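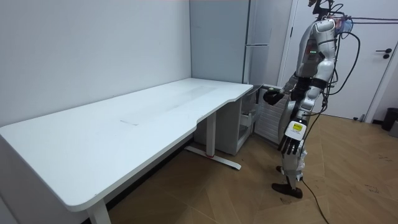

Filed under: Grant Updates / Work and Automation

8/23/18
By Mirsad Stojanovska

Progress report to the Lurnell Fund: the Clilard office services project, second period

When we wrote to you in April we had a signed work plan, a half-furnished room and a lot of opinions. I'm very happy to say we now have a working setup, a team that talks about it over lunch, and enough experience to tell you what we got wrong!

A quick reminder of what the grant covers. Clilard runs shared offices, and the office services crew keeps them going: drinks stocked, desks cleared, bottles and cups back where they belong, meeting rooms turned over between bookings. It's steady work with a great many small trips in it. We proposed to find out which of those trips a humanoid robot could take on, and (this was the part you asked us to strengthen) what the crew's day looks like once it does.

The crew

We interviewed everyone on the crew before the first session and again this summer. That gave us 76 pages of notes, which I have now read twice and would gladly read again. The early interviews were mostly worry about hours. The later ones are much more specific. People want to know who gets called when the robot stops halfway through a job, whether resetting a desk for it counts as their work or ours, and whether the quiet half hour of restocking in the afternoon, which several of them like very much, is going to disappear. I hadn't thought of restocking as a rest. We should have asked sooner, and the schedule trial planned for the next period keeps that half hour with the people who want it.

No one's hours have been cut under the project, and the agreement with Clilard says none will be while it runs. The crew has a copy.

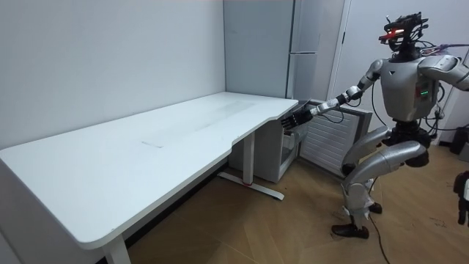
The furniture question took more of the spring than we budgeted for. Our first plan assumed a plain rectangular table, and Kos, who are doing the motion work for us, had prepared everything around that. Clilard doesn't own plain rectangular tables. Their desks have rounded corners and a curved cutout in the front edge, and a hand coming in near that curve needs a different approach from one coming in over a straight side. We decided to keep the real desk and redo the preparation. It cost us time, and I'd make the same choice tomorrow, because the crew could look at the setup and recognize their own work in it. One of them pointed out on her first visit that people push things to the back of those desks, well out of easy reach, and that went straight into the task list.

Tasks and training

We cut the task list down to 30 items, from 229 suggestions. Everything the crew proposed was read and answered, including the ones we turned down (carrying full crates, anything on stairs, hot drinks). The list favors short jobs with a clear end: pick up, carry across, put away, leave the door as you found it. Fridge jobs are the crew's favorites by a mile, partly for the comedy and partly because bending into a fridge all day is hard on the back.

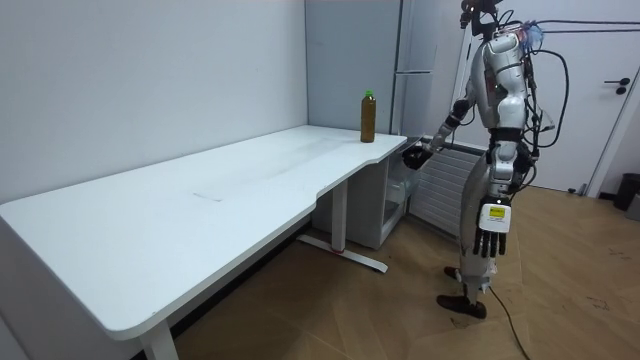
Bottle returns were the first item we worked on in earnest, and we've learned a lot from something so ordinary. A person clearing a desk picks up a bottle without a thought, often while reading a message. For the robot we have to settle where it stands, which arm reaches, how close the body comes to the desk, and where the other arm should be in the meantime. Even the bottle's place matters: a slim one with a green cap, standing at the back edge of the desk near the wall, asks for a very different reach from one left by the chair. We now write the starting position on the session sheet every time. The crew helped us choose the positions, and they have been wonderfully fussy about it.

Two of the crew have moved into part-time session roles, paid at the higher rate we set aside for this. They prepare the room, call the start and the stop, and write the comments. Their comments are better than mine. Where I'd put "failed grasp," they write what the hand was doing just before, and what they would have done in its place. Kos have started asking for the comment sheets before they ask for anything else. 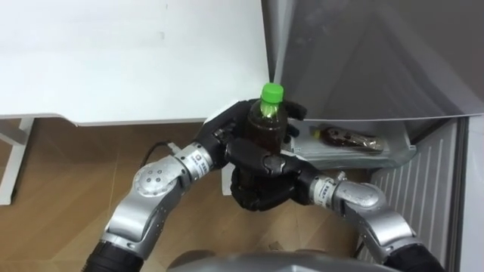
Cullar joined us as the training partner in the same stretch, and between us we've rewritten the introductory course. The old version spent most of its time on the machine. The new one spends it on the room: where to stand, how to stop a session, how to say you aren't comfortable and have that be the end of the matter. Everyone on the crew has taken it, session role or not.

What hasn't gone well

Speed, mainly. On most tasks a person is still far quicker, and for now the crew's total workload is slightly up, since there's a room to reset between attempts. We've said so plainly to Clilard's managers, one of whom was hoping for a different sentence in this report. Cable handling also needs work. The floor cable is a trip hazard, the crew raised it, and we are pricing a better routing.

Money

Spending is on plan apart from the extra preparation for the desks. We have 3956 dollars left in the equipment line and would like your permission to move it to crew pay, so that a third person can take a session role. Please let me know if you need a formal letter for this.

Next period

The schedule trial comes first, then the two-desk tasks, then a second round of interviews about the afternoon shift in particular. You're very welcome to visit during any of it, and the crew has asked me to say that they'd enjoy showing you around themselves.

Related items
Clilard office services project: April report
What the crew told us before the first session
Cullar introductory course: outline and handouts
Lurnell Fund: notes for current grantees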